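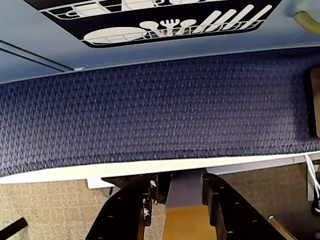

Par quel disque commencer avec Skirkasar ? Par « Promwood », le deuxième album, celui où la batterie arrive enfin devant.

Je l'ai réécouté 3 fois depuis hier et je ne m'en lasse pas ! Mäkelä, la face B, dure 14 minutes, avec un orgue qui tourne, qui tourne, et puis cette basse énorme (montez le son, vraiment).

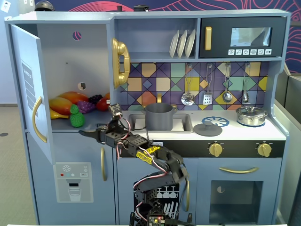 Côté cuisine, version miniature

Le pressage d'origine, chez Protel, s'est limité à 600 exemplaires. J'ai trouvé le mien à 5 euros dans un bac de soldes, pochette cornée, vinyle impeccable. Quelle joie !

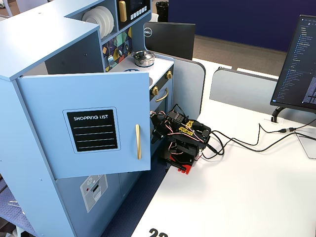

Et la réédition ?

Le son est plus propre, les graves un peu sages. Je garde les deux !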